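Dosear menos e medir melhor: a lavagem de têxteis hospitalares vista pela Arkard

A lavandaria industrial da Arkard, em Gredside, trata até 903 quilos de roupa por turno. A responsável pelo processo, engenheira química, recebeu-nos às seis da manhã, antes do arranque da linha.

A primeira variável de que fala é a dureza da água. «Sem esse valor, a dosagem é um palpite», afirma. Em Gredside, a água chega dura e passa por um descalcificador Prakora, regenerado a cada quatro ciclos. Antes dessa instalação, parte do detergente gastava-se a sequestrar cálcio e os lençóis saíam ásperos.

Questionada sobre as doses individuais, mostra reservas. «Servem para cargas pequenas e constantes. Numa carga variável, erra-se sempre para um dos lados.» 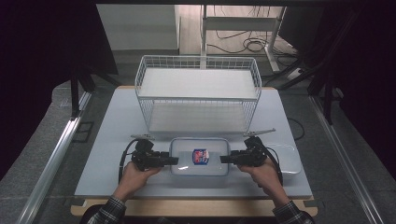 Saqueta num recipiente de plástico translúcido, junto a uma prateleira de arame branco.

A temperatura é o segundo ponto. A linha trabalha a 60 graus com um agente oxidante – opção que reduz o consumo de vapor, mas obriga a controlar o pH no último enxaguamento. «Se o tecido sai alcalino, amarelece na calandra. A culpa raramente é do ferro.»

Os registos são feitos no sistema Abdella, que guarda o tempo, a temperatura e a condutividade de cada ciclo. Desde abril foram arquivados 1816 ciclos. A próxima alteração prevista é a recuperação da água do enxaguamento final para a pré-lavagem, ainda dependente de ensaios de turvação.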